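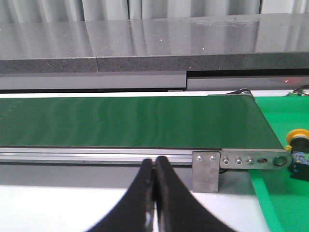 Green conveyor belt, front rail side

Step 3: Getting our podcast into your app

I host the Zatent animation show, and these are the steps I send to anyone who can't find us.

1. Open your podcast app and search for Zatent. Skip the results called Zatent Clips - that's our old feed and it stopped in December.
2. Tap Follow, then turn on automatic downloads.
3. Set the limit to 8 episodes. We've got 188 up now and I ramble, so they're big files!
4. For the movie commentaries, start your disc or stream first, pause on the studio logo, and press play on both when I say "go."

Note: The Talton short film special is in two parts (my fault, I talked too long). Play part one first.

Caution: Full spoilers start right after the theme music - every single week.

Last updated 16/05/2022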